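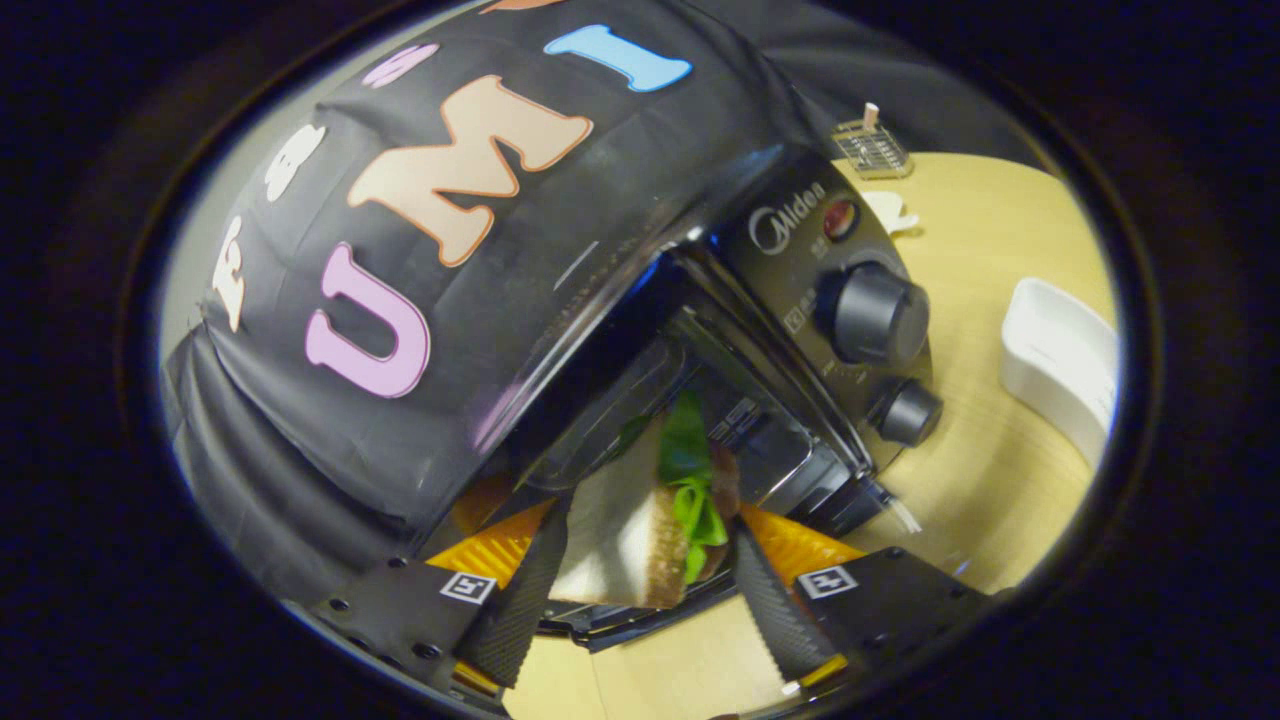

Ich möchte belegte Brote im Tischbackofen aufbacken und komme mit Stellfläche und Temperatur nicht zurecht. Das Gerät ist ein schwarzer Midea, wie er auf dem Foto mit offener Front auf der hellen Holzplatte steht, das Sandwich teilweise hineingeschoben. Bei 200 Grad Ober- und Unterhitze ist der Käse nach kurzer Zeit dunkel, das Brot innen aber noch kalt. Gehe ich tiefer, wird die untere Scheibe zäh. Vorgeheizt wird nicht, das Sandwich liegt direkt auf dem Rost. Zweiter Punkt: Ich bin unsicher, ob die Holzplatte die Abwärme auf Dauer verträgt. Die Wand hinter dem Tisch ist verputzt. Welchen Abstand haltet ihr ein, und gehört unter das Gerät eine Unterlage?

Efthymia Margaritis, Pralitz
15. September 2023

Zoi Giannakopoulos

Zur Temperatur: In kleinen Garräumen liegt das Backgut viel näher an den Heizstäben als im Einbauofen. Die Strahlungswärme überwiegt, die Oberfläche bräunt, bevor der Kern warm ist. Folgendes Vorgehen hat sich bei mir bewährt:

Leer vorheizen, bis der Thermostat das erste Mal abschaltet. Dann auf 160 Grad zurückstellen, Sandwich auf die unterste Schiene. Käse nicht obenauf, sondern zwischen die Scheiben. Nach acht Minuten Kern prüfen -- eine Stricknadel genügt --, danach bei Bedarf 3 Minuten nur Oberhitze. Belag aus dem Kühlschrank vorher eine halbe Stunde temperieren lassen. Die zähe Unterseite kommt vom langsamen Aufheizen ohne Vorheizen: Das Brot trocknet aus, ohne zu rösten. Ein dünnes, mit aufgeheiztes Blech statt des Rosts hilft dagegen und fängt außerdem den Käse auf.

Der Skala am Drehregler würde ich nicht trauen. An meinem alten Devadby habe ich mit einem Ofenthermometer nachgemessen, bei eingestellten 200 Grad waren es in der Mitte 24 Grad mehr. Das Thermometer gehört auf die Höhe des Backguts, nicht an die Tür.

Zur Aufstellung: Maßgeblich sind die Abstände in der Bedienungsanleitung. Wo sie fehlt, beim Hersteller anfordern. Nach oben immer mehr Luft lassen als zu den Seiten. Keine Tücher oder Papier auf dem Gehäuse ablegen.

K. Panagiotou

Unterlage ja. Ich habe eine Steinzeugfliese drunter, Filz oder Silikon würde ich nicht nehmen, das staut. Geölte Platten verfärben sich übrigens früher als lackierte.

backofenfrei

Einfach Alufolie drüber, fertig. Mache ich seit Jahren so. Abstand zur Wand hab ich nie gemessen.

Kommentare

Efthymia Margaritis: Danke. Mit Vorheizen und Blech ist die Unterseite jetzt in Ordnung. Innen noch etwas kühl, ich versuche es mit temperiertem Belag. Ofenthermometer ist bestellt.

Zoi Giannakopoulos: Zur Alufolie: nur locker auflegen und so, dass sie keinen Heizstab berührt. Bei niedriger Bauhöhe lasse ich sie weg.

clustex37: Welche Brotsorte? Bei Toast reichen fünf Minuten, Graubrot braucht deutlich länger.

Efthymia Margaritis: Meistens Weizenmischbrot vom Vortag, Scheiben gut einen Zentimeter dick.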